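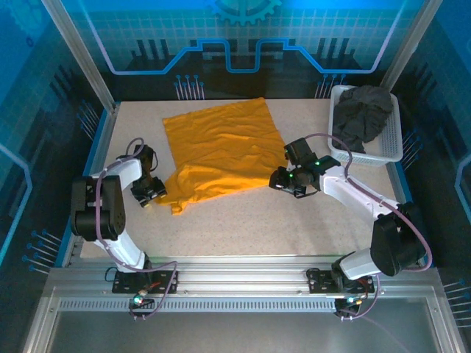

Prerkgate laundry budgets for a second folding cell, and a lot of baskets

29 Aug 2025

Prerkgate, the linen service that washes for hotels and a handful of dental offices, has set aside money for a second two-armed folding cell. The purchase was approved this week after a meeting that ran long, mostly on the subject of baskets.

The cell already at the plant works from a white plastic basket in the back corner of the table. Cloths go in crumpled and are spread out and folded by a pair of arms with two-finger grippers. Plant manager Man-lok Cheng wants the second cell to take the same basket, the same cloths and the same spare fingers, and has written this into the order in three different places.

"We bought two ironers from two makers once," Cheng said. "I still have both manuals. I can't recommend either as reading."

Quotes came in from Beltis and Valderrama. Beltis was cheaper by a margin the finance office described as pleasant, until someone found the page on installation. Valderrama included installation but priced the training separately, by the person, with lunch. Prerkgate went with Beltis and will send fewer people to be trained.

The order covers the cell, 2 spare grippers, a set of replacement cables and 60 baskets. Cables got their own line after Radomír Ševčík, who looks after maintenance, pointed out that they run along the outside of the arms and that he would like to own some before he needs some. The original request was for 200 baskets. It was cut down when it became clear that the storage room also has to hold the storage room's current contents.

Delivery is quoted at around 7 weeks. Ševčík has penciled in March for regular production, a gap he explained by saying that he has met delivery quotes before.

Until then, the new cell will be given small square cloths only. Fitted sheets were raised at the meeting and put off to next year's budget, where they have been since the first cell was ordered. Table linen from Fometti, the plant's largest restaurant customer, will stay on the hand-folding line — Fometti likes its napkins in a fan, and neither bidder would put a price on a fan.

The old folding tables will be offered to staff before they go to the scrap dealer. Anyone interested should bring a truck and a second person.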